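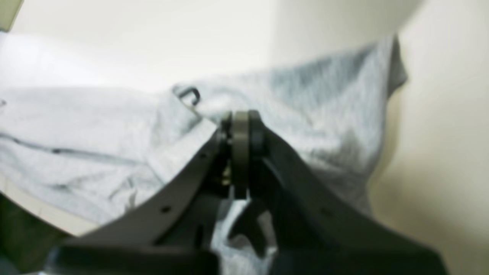

How to Start a Homework and Reading Club After School

Parents at Zutmont asked for a quiet place where children could finish homework before going home. The steps on this page are the ones we used to set up that club, and later a second one at Dollden. They should work for most elementary schools with a spare room and two adults.

Step 1. Find out who would come

Send a short form home in August, before families have settled their fall schedules. Ask for the child's grade, the days they need, and who will pick them up. Keep it to one page. We sent out 362 forms and got 193 back, which was enough to plan with. Expect fewer children on the first day than the forms suggest, and more by October.

Step 2. Choose the room

A classroom is better than a cafeteria. The tables are the right height, there is a board on the wall, and sound does not carry as much. Check these points before you agree to a room:

Is there a restroom on the same hallway?
Can the outside door be locked while children are inside?
Is the heat left on after 3 p.m.?
Who needs the room next, and when?

Write down how the furniture should be left. A floor plan taped inside the closet door saves a lot of notes from the teacher whose room it is.

Step 3. Plan the session

Our sessions run for 2 hours and are split into 3 parts. The first is a snack and time outside. Children who have been sitting since morning will not do much with a worksheet until they have moved around.

The second part is homework. Seat children by grade, with the youngest nearest the adult who is helping with reading. Anyone who finishes early takes a book from the box. We don't check every answer. If a child has tried a problem and can't get it, we write a short note for the teacher on the page and move on.

The third part is reading aloud or a word game. Keep this part even when homework runs long – the children who struggle most with homework are often the ones who enjoy it most.

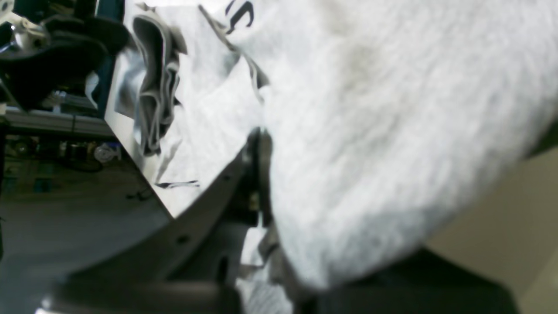
If pickup is spread out, put the read-aloud at the very end, so that children leaving early miss as little homework time as possible. A chapter book works well over several weeks, but start each session with a quick reminder of the story for those who missed a day.

Step 4. Gather supplies

You need less than you might think. Pencils, erasers, lined paper, a few rulers, and a box of books at mixed levels will get you through the first month. We track attendance and pickup names in Ernico, but a paper sign-out sheet on a clipboard does the same job. Whichever you use, have an adult sign for every child.

Step 5. Set the rules for pickup

Put the end time on every letter. Decide before you open what happens when someone is late, and tell families in writing. At Dollden the first late pickup gets a reminder, and after that there is a small charge.

Step 6. Review after six weeks

Ask classroom teachers whether homework is coming in more often. Ask the children which parts they would change. We moved the snack earlier and added a picture book shelf after our first review. The shelf came from the Štefanec reading room, which was replacing its furniture at the time.

Forms for the spring term go home in January.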